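小零件的收纳：我在工作间里慢慢学会的几件事

我做木工和修自行车已经有九年，工作间在家后面，面积不大，冬天很冷。中文不是我的母语，如果有的句子读起来奇怪，请原谅。写这一页，是因为朋友Dae-han Oh总是问我，套筒、螺丝、垫圈这些小东西应该怎么放。我每次在电话里说一遍，他每次忘一遍，所以现在写下来。

先说台面

工作台上的东西越少越好，这句话大家都知道，可是做起来不容易。我的做法比较简单：开始干活以前，台面上只放今天要用的工具，别的全部放回墙上或者抽屉里。干活的中间可以乱，乱一点没有关系，但是吃午饭以前要收一次，晚上关灯以前再收一次。

木头的台面我很喜欢，金属零件掉在上面声音小，也不容易碰坏。缺点是会吸油。沾了机油的套筒请先擦，再放下。如果已经有油印，可以撒一点滑石粉，等一个晚上，第二天用硬刷子刷掉，再用很细的砂纸顺着木纹磨几下。旧的油印去不干净，我的台子上有好几块，我已经不管它们了。

每年一月我给台面上一次油，用亚麻籽油，薄薄一层，擦匀，多余的一定要擦走。擦过油的布不可以揉成一团扔进垃圾桶，它会自己发热，有着火的危险。请把布摊开，放在室外晾到完全干硬，或者泡在有水的铁罐里，盖上盖子。

盒子选透明的

以前我用饼干铁盒，很漂亮，可是里面有什么永远不知道，要一个一个打开。后来Marcelino Barros给了我几个透明塑料盒，是他从旧店里拿来的，我用了一个星期就把铁盒全部换掉了。

选盒子的时候我看下面这些地方：

盒壁要直，斜的盒壁浪费地方，放在一起中间总有空。

盒子不要太深。手伸进去，手指应该可以碰到底。太深的盒子，下面的东西一年也见不到一次。

盒底最好是平的，没有花纹。小垫圈卡在花纹里面很难拿出来。

盖子我一般不用。常用的盒子有盖子，就会有一半的时间盖子不知道在哪里。不常用的、怕灰的东西才需要盖。

我买过Asmont的盒子，也买过没有牌子的，在我的工作间里用起来差别不大。

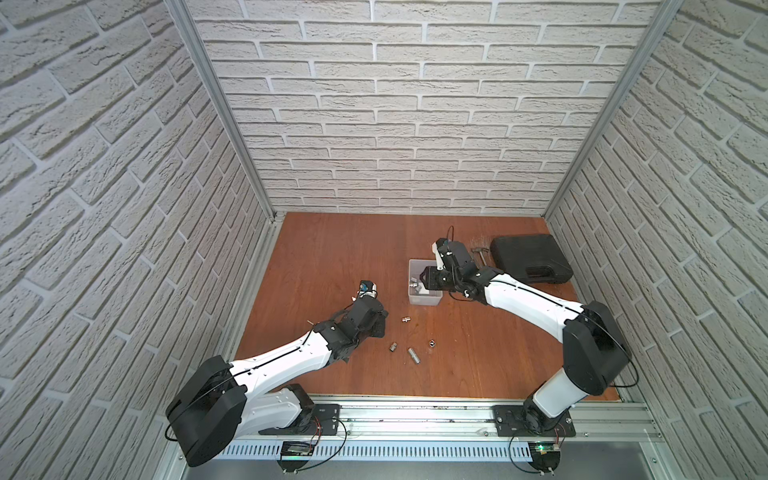
套筒是最麻烦的一种小零件。它是圆的，躺着就会滚，而且样子都差不多，大小只差一毫米，眼睛累的时候很容易拿错。台面上散着四个，有的躺着，有一个开口朝上站着，旁边就是透明的盒子，里面也已经有几件金属的，这种时候我会先停一下，把散的收完再做别的事。我的习惯是让套筒站着，开口朝上，这样尺寸看得比较清楚，也不会滚到地上。长的套筒站不稳，可以躺在一块旧毛巾上，或者在一块木条上挖一道浅槽给它们用。

分类的办法

分类可以按大小，也可以按用途。我两种都试过，现在是混合的。套筒按大小，从小到大排在木条上。螺丝按用途：自行车的一盒，家具的一盒，还有一盒是“不知道从哪里来的”。最后这一盒请一定要有。没有它，那些不知道从哪里来的螺丝就会跑到别的盒子里，过几个月所有的盒子都是一样的内容。

这一盒我限制为50个。满了就倒在报纸上，锈的不要，弯的不要，剩下的如果认得出来就放回去，认不出来的送给Arlindo Nogueira，他什么都收。

标签我写在纸胶带上，用铅笔。油性笔比较清楚，可是我经常改主意，铅笔可以擦。胶带贴在盒子的短边，因为盒子在架子上是短边朝外。我第一次贴在长边，全部重新贴了一遍。

怎么做一根套筒木条

找一根硬一点的木条，宽度比最大的套筒多出两指就够。把套筒按顺序摆上去，每两个中间留一指宽，用铅笔绕着底部画圈。然后用比套筒外径大一毫米的平底钻头，在每个圈里钻浅浅的孔，五毫米深已经够了。太深了手指抓不住，要把木条翻过来倒，这样就没有意义了。

钻以前，在钻头上贴一圈胶带做深度的记号。钻的时候木条要夹紧，我有一次偷懒用手按着，木条转起来打到了我的拇指，指甲黑了两个月。

孔的边用砂纸磨一下，磨出一点点斜面，套筒放进去会顺很多。尺寸写在孔的前面。空着的孔一眼就能看见，晚上收工具的时候，少了哪一个马上知道，不用去数。

掉在地上的东西

小零件掉下去，先不要动脚。听声音，看它往哪边滚，然后把手电筒平放在地上照，影子会比零件本身大很多。磁铁也很好用，外面套一个塑料袋，吸到以后把袋子翻过来，铁屑就不会粘在磁铁上。铝的和铜的吸不起来，只能用眼睛找。

台子的后边如果和墙有缝，请钉一根细木条挡住。我在缝里找到过一个找了两年的套筒，那时候我已经买了新的。

清洗

脏的套筒我放在旧的滤网里，用温水和一点洗碗液洗，用旧牙刷刷里面。洗完马上用布擦干，再放在暖气旁边。里面的水擦不到，可以把纸巾卷成细条伸进去转几下。完全干了以后，在手心滴一滴轻机油，把套筒在手里滚一滚就够了。油多了会粘灰，下一次更脏。

透明盒子用久了会发白，看不太清楚。不要用丙酮擦，有的塑料会裂开。温水和软布就可以，擦不亮的就拿去装钉子。

一个读者Dénes Sipos来信问，可不可以在盒底放一块薄的海绵。可以，套筒不会响，放在车里特别合适。但是海绵会吸潮气，在潮湿的地下室里我不建议，最好换成一块剪好的橡胶垫。

Dirceu Trindade问的是抽屉里的分隔板怎么做，这个要画图，我下次写。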